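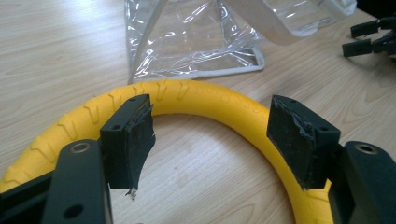 3.2 Materials and setting

Figure 2. Yellow foam ring with a molded tread pattern, on a wood-grain tabletop.

The study took place in two after-school centers, one in Flidton and one in Briggs. Both centers take children from kindergarten through second grade and run for two and a half hours after the end of the school day. The Flidton center uses a single large room. The Briggs center has two smaller rooms joined by a hallway, and the children move between them freely.

Each center received the same set of play materials in October. The set was made up of 66 loose parts, by which we mean objects with no fixed rules of use: foam shapes, cardboard tubes, fabric squares, wooden blocks and lengths of rope. A foam ring is shown in Figure 2. We left out anything with a screen, a battery or printed instructions. Parts that broke or went missing were replaced within the week, so that the set stayed the same size for the whole study.

The materials were kept on open shelves at child height. Staff were asked not to suggest uses for them and not to put them away until the end of the day. Before the study, both centers had stored most toys in closed bins that an adult had to open. The staff at Briggs kept a few of these bins in the second room, mainly for board games, and we did not ask them to change this.

3.3 Participants

Families were told about the study by letter and at pickup time. Consent was given for 134 children, of whom 70 attended Flidton and the rest attended Briggs. Children whose families did not give consent played as usual and do not appear in the notes. Most of the children knew each other from school. Attendance varied a good deal from day to day, especially at Briggs, where several families used the center only when a parent was working late.

3.4 Observation procedure

Two observers, Jaxon Cloutier and Uchenna Bashir, visited each center twice a week. They sat at the side of the room and did not start conversations with the children, though they answered when spoken to. Each visit lasted 90 minutes. The observer followed one child at a time for five minutes, wrote down what the child was doing, and then moved to the next name on a shuffled list.

Notes were written by hand and typed up the same evening. Each five-minute record was then given one of four codes: alone, side by side, shared, or watching. "Side by side" was used when children played near each other with similar materials but did not talk about the play. "Shared" was used only when at least two children had agreed on a role, a rule or a goal, whether or not they kept to it. A child who changed from one kind of play to another was coded by the kind that took up the most time.

The line between side by side and shared play gave us the most trouble. Younger children often talked without stopping while they built, and it was hard to tell if the talk was meant for the child beside them. We settled on a simple test. If another child answered, or changed what they were doing in response, the talk counted as part of the play. Records that still could not be agreed on were coded as side by side.

Staff at both centers also filled in the Trirach Play Checklist for each child at the start and end of the study. The checklist asks how often a child joins a group, leaves a group or asks an adult for help with a dispute. Checklist scores were not shown to the observers until all the records had been coded. Three staff members at Briggs changed jobs during the study, and their forms were completed by the room leader.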